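The Toy That Promises Kindergarten

Every parent of a two-year-old is being sold a head start. Periklis Tzavaras bought one, and would like his money back 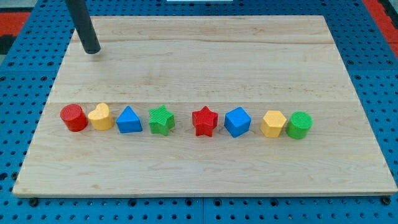

The box said "school-ready skills from 18 months." It said so in three places, in a friendly round typeface, and it cost Periklis Tzavaras more than he spends on his own shoes. He bought it in March for his daughter, who took out the pieces, put them in a saucepan, and carried the saucepan around the apartment for most of the spring.

"I kept trying to get her to do it right," he says. "There was a booklet. Week one, week two. By week three I was the only one doing the program."

Walk into any decent toy store this month and you'll meet a wall of these things. The plain toy has more or less vanished, or at least its label has. A puzzle is a "spatial reasoning system." A drum is a "rhythm and regulation tool." Otamow, which used to sell bath ducks, now sells a line of bath ducks with a parent guide. Prirent will mail you a new crate every two months, each one matched to a "developmental window" that, the leaflet hints, is closing.

I'm not against toys. I have two kids and a hallway I can't cross barefoot. What I doubt is the label, and more than that, the price jump that comes along with the label.

So I asked the makers what stood behind the claims. Vultness, whose starter set runs to 20 pieces, sent me a study. It followed 278 families for six weeks and found that children who played with the set got better at playing with the set. There was no second group with a bag of ordinary blocks. The parents did the scoring. The word "school" appeared once, in the name of a building.

Halvorsen was more careful. A spokesman told me that the company "does not claim outcomes," then forwarded a catalog in which a boy of about two sits beneath the words Future Engineer.

Prirent didn't answer, though I am now on its mailing list.

Barry Kershaw finds all this funny, in a tired sort of way. He sold toys for most of his working life, first out of a van and then from a shop on a street that's now mainly phone repair. He remembers the earlier version of the same pitch, when it was flash cards, and the one after that, when it was classical music on cassette.

"You're never selling to the kid," he says. "The kid wants the keys to your car. You're selling to somebody who's been up since four and thinks the neighbor's boy can already count."

He says he once put the same shape sorter on two shelves, one with its old card and one with a sign that used the word "cognitive." He won't swear to the numbers. The second shelf emptied first, at a higher price, and he left the sign up until he retired.

That worry is worth real money. A full run of the Prirent crates, from birth to the fourth birthday, costs close to $2000. For $300 you can get what the company calls the essentials, a strange word for something most living adults grew up without.

The defense I hear most often is that it can't hurt. Maybe so, for families who can spare it. But I've talked to parents who put a crate on a credit card, and one who apologized to me, a stranger with a notebook, for owning only hand-me-downs. She had a box of them under the couch. Her son was in it.

There are sensible things to say about small children and play, and most pediatricians will say them to you for free. Talk to the kid. Read the same dull book again. Let them pour water from one cup to another until the floor is a problem. None of it comes with a booklet, which may be why you don't see it advertised – it's hard to put a subscription on a cup.

Tzavaras has listed his set online, "like new, booklet included." He has had two offers, both low. His daughter has moved on to a colander, and he has kept back one piece that she still likes to sleep with.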